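How do you keep a prayer journal going when you run out of things to say?

Posted by ottoline_w in Faith & Daily Practice, 17th July

Hello all! I'm so glad this corner of the site exists. I started keeping a prayer journal last fall after a retreat at Bellamy, and for the first few months I was on fire with it. I filled a whole notebook! I wrote before breakfast, I wrote in the car waiting for my son, I wrote on the backs of church bulletins and taped them in.

Then spring came and it all went quiet. I sit down, I write "Dear God," and then I look at the wall. When I do get going it sounds like a grocery list. Please help my mother's hip, please help my brother find work, thank you for the rain. I love the people I'm praying for and I mean every word, but I can feel myself copying yesterday's page.

I'm not in a crisis of faith or anything like that. I still love Sunday mornings and I sing loudly (ask the people in front of me). It's only the writing that has dried up. Has anybody been through this and come out the other side? Do you use prompts? Do you take a break? I'd hate to lose it, it was such a good thing for me. I'm supposed to help lead a small group on journaling in September and I feel like a bit of a fraud right now!

3 replies

Rhea Catacutan

Oh, I'm so happy you asked this! I have been keeping one of these on and off for years and I have hit that same wall more times than I can tell you, and I still think it's one of the best habits I ever picked up.

First, the grocery list is fine. Really! Read some of the Psalms again with that in mind — a lot of them are somebody asking for the same thing over and over, with a complaint thrown in. If your mother's hip still hurts then it belongs on today's page too. You can write "still the hip" and God will know what you mean.

What got me moving again was borrowing words. I picked Psalm 92 (it's a song for the Sabbath, and it's so full of joy) and copied out one verse a day by hand, slowly, and under each verse I wrote whatever came. Some days that was one line. Some days nothing came and I closed the notebook and went to work, and I counted that as a day I'd prayed. By the time I got to the palm tree and the cedar I was writing whole pages again! I went on to Ruth after that, and then to some of the shorter letters.

The other thing I did was write to a different person. I'd been addressing everything to God in my best Sunday voice, and one evening I wrote to my grandmother instead, who taught me to pray and who died when I was in college. I told her what I believed now and what I wasn't sure of anymore. I cried all over it. It was the most truthful prayer I'd written in years, and I have never sent anything so fast up to heaven, ha. You might try a letter to whoever first brought you along.

I also quit using a pen. It sounds silly, but ink made me want to get it right, and with pencil I scribble.

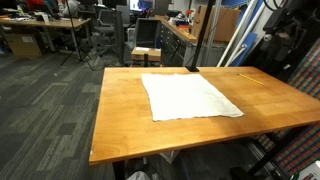

Pencil on the table, ready when I am.

About your group: please tell them you got stuck! I would have loved a leader who said so on the first night. When I sat in on one years ago, everyone read aloud from these gorgeous pages and I went home thinking I must be doing it wrong. I'd much sooner have heard about the blank ones. And let people pass when it's time to share, always.

Write back and tell us how it goes, I mean it!

clomix_dad

Same boat here last winter. I set a timer for 7 minutes and stop when it rings, even in the middle of a sentence. Then I have somewhere to start tomorrow. Works for me, may not for you. I tried an app too but I kept checking the weather.

Vukel

I'm going to be a little bit the odd one out. I took a full year off from writing and prayed out loud on my walks, and I loved it. I talk to God like I talk to my sister, out of order and with a lot of backing up. I came back to the notebook when I wanted to. If you do stop for a while, put the old one someplace you'll run across it. I opened mine to a page where I'd begged for something to work out, and I had completely forgotten ever asking — and there I was living in the middle of the answer. I sat down on the stairs and read the whole thing. So don't throw out your bulletins!

Rhea, I'm stealing the one about writing to your grandmother. I've got an uncle who is overdue for a letter.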